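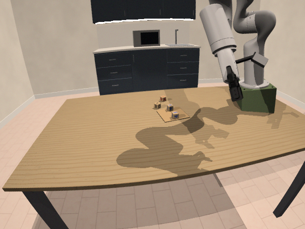
Tronier wrote back at 9:40 that the quote holds through the end of March, that the mounting plate is not in it, and that we should budget for the plate before asking about a discount on anything else. Fair enough. The plate was missing from my sheet too. Added a line for it.

Spent the morning on the equipment list. The arm is settled. It goes on a raised base at the end of the table, same as in the simulation, so the layout work carries over. What remains open is the gripper, the two cameras, the table, and the spares.

Gripper: Skasden at $1334, lead time 11 weeks. Reltico is cheaper on paper but sells the fingertip pads separately and wants its own cable set. With those added the gap is small enough to ignore. I have written to both asking for the closed height of the fingers and the mass with the coupling fitted. Neither data sheet gives the second figure, and I need it for the payload margin with a camera bracket on the wrist.

Cameras: $623 for the pair from Didenko, lenses included. One fixed, looking across the table, one on the wrist. I tried a narrower lens on the wrist in the sim before lunch and lost the tray whenever the arm came in low. Went back to the wide one. The distortion is heavy toward the rim but it can be calibrated out, and I would sooner pay for that in setup hours than buy lenses twice.

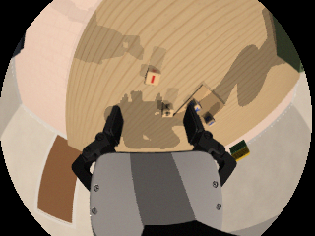 Wide lens, fingers open, tray off to the right.

Shadows need a budget line as well. The arm and gripper throw dark shapes over the same part of the table where the blocks go, and a real room with one strong light will do the same. Two diffuse panels on stands, price unknown. I put in a placeholder and marked it yellow.

Table: the top has to take the base bolted down with no flex. I was going to reuse the bench from the old test room, but it rocks at one corner and the top is thin. A new one with a steel subframe comes out of the furniture account if facilities agrees, otherwise out of ours.

Spares: $1000 held back for pads, fuses, a second wrist cable and one set of blocks. The last grant cut this line to zero and we lost most of May to a cable. Leaving it in.

Still to do: ask Skasden whether the 11 weeks starts at the order or at the deposit. Ask Didenko about the longer cable for the fixed camera. Check whether freight on the base is by weight or by crate. Move the calibration target from consumables to equipment so the totals match the form.

Stopped at 6:15. Sheet saved as version four.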